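30th September
Miklós Oláh

Seltcombe Stationery Word List

A list of everyday words for school and office supplies, as people in Seltcombe and Nirnby say them. It covers pencil cases, rulers, glue, folders, staples and the rest of the desk drawer. 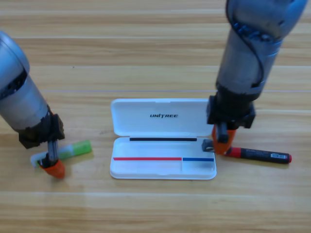
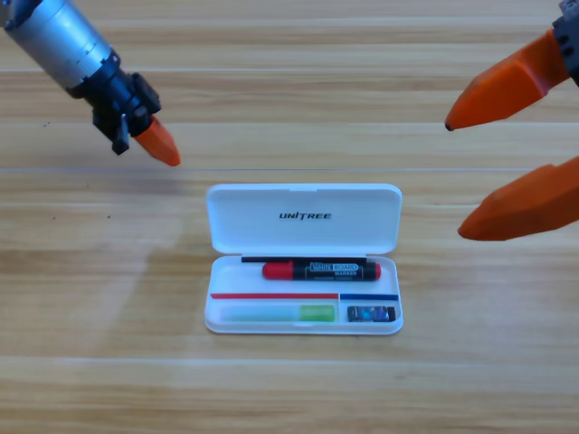
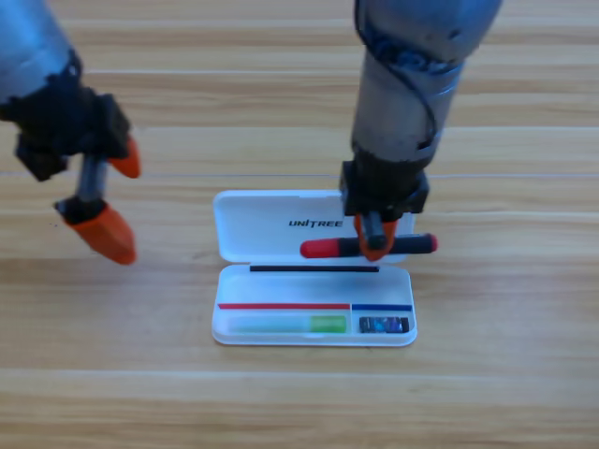
Open white plastic case on a wooden tabletop, all three pictures. Entry group "case".

What is in it

The main file, words.csv, has 1195 rows. Each row is one answer from one speaker: the object, the word given, the town, and the speaker's age band. Spelling follows the speaker where they wrote the answer down, and Réka Oláh's transcription where they said it out loud. The two are marked W and S.

Towns are coded 1 to 4. Code 3 was merged into code 2 in January and is now unused - please don't fill it again.

How it was collected

Speakers were asked "What do you call this?" and given no choices. Second answers went into the column alt_word. Answers such as "thing" or "box" were kept. Speakers under 17 answered with a parent present.

Known problems

- "Binder" and "folder" overlap heavily. Filter on object_id, not on the word.
- The Nirnby answers lean toward older speakers.
- 6 rows have no age band.
- Accents were lost in the first export and put back by hand, so a few may be wrong.

Use

Free for teaching and research. Please name the list and the version. The Salinas spelling table is kept separately, and the Cudeo import script reads both files as they are. Send corrections to Réka with the row number.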